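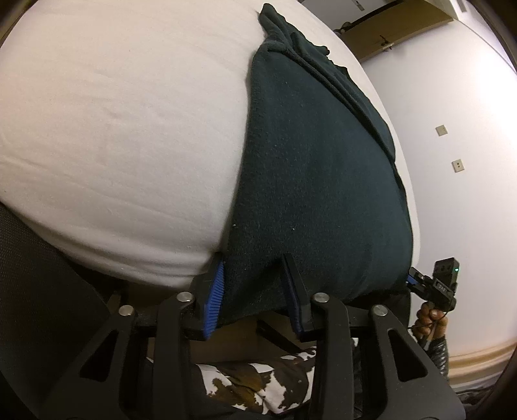
Figure 1. Dark green cloth laid over a fitted sheet, with a folded strip along one side and the near edge hanging over the side of the bed.

Print this section | E-mail this section

3. Surface preparation and folding of soft covers

3.1 The bed as a working surface

Domestic folding is usually studied on tables. A table is hard, level and of known height, and a cloth laid on it keeps the outline it is given. In most homes, however, a good deal of folding is done on a bed, and the methods that work on a table do not carry over without loss. This section sets out how the bed was treated as a working surface in the present study and how the state of a cloth was recorded before each fold.

A mattress differs from a table in two respects that matter to the folder. It yields under the hand, so that pressing a crease flat also draws the surrounding fabric inwards. It also has a rounded edge. A cloth that reaches past this edge is pulled downwards by its own weight, and the part still on top may creep towards the side. The distance over which creep occurs depends on the cover beneath. A taut fitted sheet with a smooth finish gives little hold, while a brushed cotton sheet gives more.

The condition of the fitted sheet was therefore noted first. Shallow wrinkles across the top were accepted. Parallel creases where the sheet bends over the side of the mattress, of the kind found low down in Figure 1, were also accepted, as they lie outside the area where the fold is made. A ridge under the cloth itself was not accepted, and in that case the sheet was pulled straight and tucked again before work began.

3.2 Recording the state of the cloth

Each cloth was described by its outline, its free edges and its overlap. The outline was recorded as full, narrowed or gathered. A free edge is one that can be lifted without disturbing a second layer. Overlap refers to any part of the cloth resting on another part of the same cloth, whether or not the overlap was intended.

The cloth in Figure 1 may serve to show how the terms are applied. It is narrow at the far end and widens towards the near edge of the bed, so the outline is recorded as narrowed. The long left edge is fairly smooth and is classed as free. Along the right, a rumpled and folded-over strip with raised ridges is classed as overlap. The main panel is flat. A cloth in this state is not ready for a half fold, as the overlap would be carried into the second layer and would appear in the finished bundle as a hard lump.

Two lines of practice were compared for dealing with overlap. In the first, taken from the Lachance household guide, the cloth is lifted clear of the bed, shaken once and laid again. In the second, which we call edge drawing, the cloth stays where it is and the overlapped side is drawn outwards by its hem until the strip opens. Shaking is quicker for small items. For heavier knits and fleece it was found to be less reliable, as the cloth tends to land with a new overlap at a different side. Edge drawing took longer but left the opposite edge in place.

Lint was recorded where present. It has no bearing on the fold, but pale lint on a dark fabric shows plainly and was a frequent reason for participants to stop and brush the surface by hand. These pauses were removed from the timing data.

3.3 Procedure

The set comprised 114 folds on 3 types of cover: a light woven throw, a knitted blanket and a fleece. Trade names for the covers are given as supplied (Lorkis, Cemora and Bultura respectively). No cover was ironed. All had been through the same wash at least once before use, in order to remove the stiffness of new fabric. Fold quality was scored out of 1000, with points deducted for uneven hems, trapped overlap and loss of square corners.

Participants were asked to begin with the cover spread on the top of the mattress and to bring it to a quarter fold. They were free to stand at any side of the bed. Pillows were left where they lay, and the upper part of the bed was treated as out of bounds. Where a cover was too large for the remaining area, the surplus was allowed to hang over the near side.

The starting position was judged acceptable when the main part of the cover lay flat, even if one hem remained uneven. Small notches and slight crumpling along an upper edge were common at this stage and were left alone. Earlier trials had shown that correcting them before the first fold gave no gain in score - the hem has to be matched again in any case once the halves are brought together. A seam in the sheet below was found useful by several participants, who took it as a straight line against which to set the edge of the cover. A seam running at a slant was of less use, and in a few cases led to a fold that was out of square.
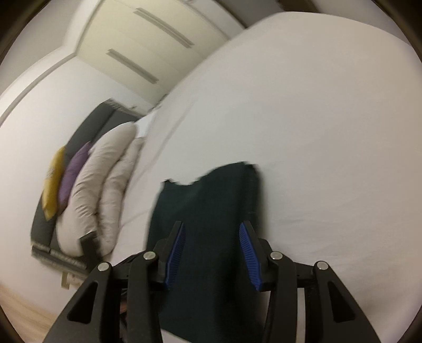

3.4 Observations

Covers kept wholly on top of the mattress were folded more evenly than those with a hanging edge. The difference was small for the woven throw and clear for the fleece. With a hanging edge, most participants brought the near hem up first, which shortened the cover and removed the pull at the side. Those who began with a side hem often had to repeat the step.

The softness of the mattress had less effect than expected. Participants who leaned on the bed with one hand while folding with the other did pull the lower layer out of line, but the error was mostly corrected at the second fold. It should be noted that only one bed was used, and the result may not hold for a very soft mattress or for one with a thick topper.

It follows that a flat main panel is a better guide to readiness than a tidy outline. Further work on duvets, where the filling moves independently of the cover, is in preparation.

Revised 2019-12-13. Correspondence to Clifford Melnyk.

Print | E-mail

Reader comments (3)

M. R.: Was the height of the bed recorded? I fold on a low bed and the bending makes me rush the last fold. It would be good to see this against the scores.

Clifford Melnyk: Height was recorded but did not vary, as there was a single bed. It is given in the appendix with the mattress depth.

Linen room, night shift: We use edge drawing on all our fleece and had no name for it. Agree about shaking. With two people it is a different matter, and I would like to see that tested.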